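Visit to the robotics course at Clison, written for our club page

In January six of us from the Dunstan robotics club went to see the student course at Clison. We are a small club, we meet in the evenings, and until now we have worked mostly with wheels and line sensors. Clison teaches arms. We wanted to see how they do it before we decide what to do with our money in the next school year.

The journey from Dunstan takes 80 minutes by train, and then there is a bus to Desstead which stops almost at the gate. If you go, do not take the first exit from the station as we did. The bus leaves from the other side.

## The morning

We were received at the door by two second-year students, who gave us coffee and a paper with the program of the day. The course has 36 students, divided into teams, and every team works on the same project, called Kusitz. Kusitz is a kitchen. It exists only in the simulator. The teams must write a program for the arm which clears up a kitchen counter, and each week the task becomes a little more difficult.

I must say that I was a bit disappointed when I heard the word "simulator". I had imagined a big hall with machines. After an hour I had changed my opinion. In our club we have one robot and many people who wait for it. At Clison every student opens a laptop and the kitchen is there. When a program drives the arm into the wall, the student presses a key and starts again, and no part must be ordered.

The first team we sat with was preparing its counter for the bottle task. They had a wine bottle leaning by the wall, a sponge, a blue brush and a dark board, and the arm was the white one from Franka Emika. Even the refrigerator behind has colored magnets on its door. I asked if somebody had to place all these magnets by hand. The answer was yes, last year, and it took one whole afternoon.

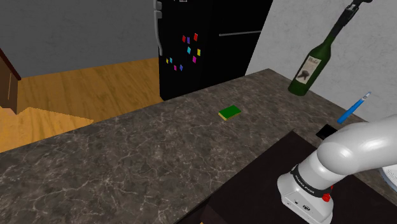
The bottle task sounds easy when it is explained. The program has to find the bottle, close the fingers on it, carry it to another place and put it down standing. We were told that in the first week almost every team believes they will finish before lunch. The difficulty starts with the question of where to hold it. A bottle has a wide body and a narrow neck, and the fingers open only to a certain width. If you take it by the neck, the heavy part is far from the hand and it wants to swing. If you take it by the body, you need an approach from the side, and then other things on the counter are in the way.

One team had a notebook where they write every attempt, with the height of the grasp, the angle and the result. They had reached attempt number 400 on the day of our visit and there was a small piece of cake for it. Most of the results in the notebook were "slipped" or "hit the board". I liked this notebook very much. In our club we try something, it fails, we try something else, and two weeks later we try the first thing again because no one wrote it down.

## What we could try ourselves

After lunch (soup and bread, very good) we were allowed to sit at the computers. The guests received a prepared program with seven numbers to change, and everything else was locked. You could change, for example, how fast the arm comes down, how hard the fingers close, and how long it waits before it lifts.

My own first attempt was bad. I had set the lifting speed too high and the bottle flew out of the hand and through the kitchen. The student beside me said that I was still better than her teacher on the first day. I reduced the speed by half and then the bottle stayed, but I had forgotten the last part, and the arm stood there and did nothing more.

Our youngest member was the best of us. She moved the grasp lower and lower, always by a small step, and looked after each run from the camera near the hand. This is a view that we do not have in our club and I think we should get it. From across the room a grasp can look perfect, and from close you see immediately which finger touches first. With the neck between the two fingers and the body of the bottle pointing away from the hand, you also understand quickly how much it can turn.

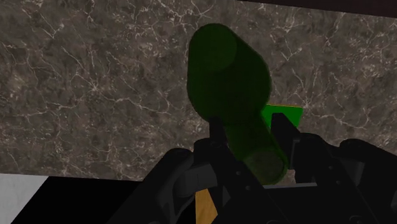 ## Questions we asked

**Do the students need to program before they start?** A little. The first month is only basic programming, with no arm at all. Some students find this long. The ones who already know it help the others and receive points for helping.

**How are the teams graded?** For the bottle task there are points for the result, but more points for the report. A team which fails and can explain why will pass. A team which succeeds and cannot explain it has to come back and talk.

**Can the program run on a real arm later?** This was our main question, and the answer was careful. The movements can be carried over, but friction and weight are never the same as in the simulator, so one should plan much time for this step — more than one wants to.

**What computer is necessary?** An ordinary school laptop is enough if you make the picture smaller. With the nice marble and the shadows it becomes slow.

## For our club

We discussed on the train home. Four of us want to start with a simulated kitchen in the spring, two want to finish the line robot first. We will vote at the next meeting. In any case I have bought a notebook.

The Clison students would like to visit us too, so please tidy the shelf with the cables.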